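Mollilham Shared Workshop
Walk-through before powering up, Karow build (checked by Zdenka, comments welcome!)

1. Emergency stop pressed and released: OK. It's a bit stiff, so please give it a proper push.
2. Battery above 60 percent: OK. Rami had it on charge over lunch, bless him.
3. Hand gripper screws snug: OK after tightening 2 of them. Fares, the short hex key lives in the drawer, and I'd love to find it there next time.
4. Fingers open and close without catching: OK, though I'd still like Najwa to have a listen (her ears are better than mine).
5. Table and cables: NEEDS TIDYING. The black cable is coiled on the tabletop right by the white cylinder, and I'd move the spray bottle well away before we plug anything in.

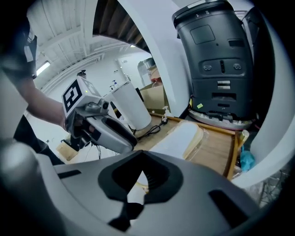 6. Floor clear for the base to turn: PARTLY. Cardboard box to go on the shelf, please, and the thin cables on the black stand want tying up.
7. Fire extinguisher tag in date: OK until December.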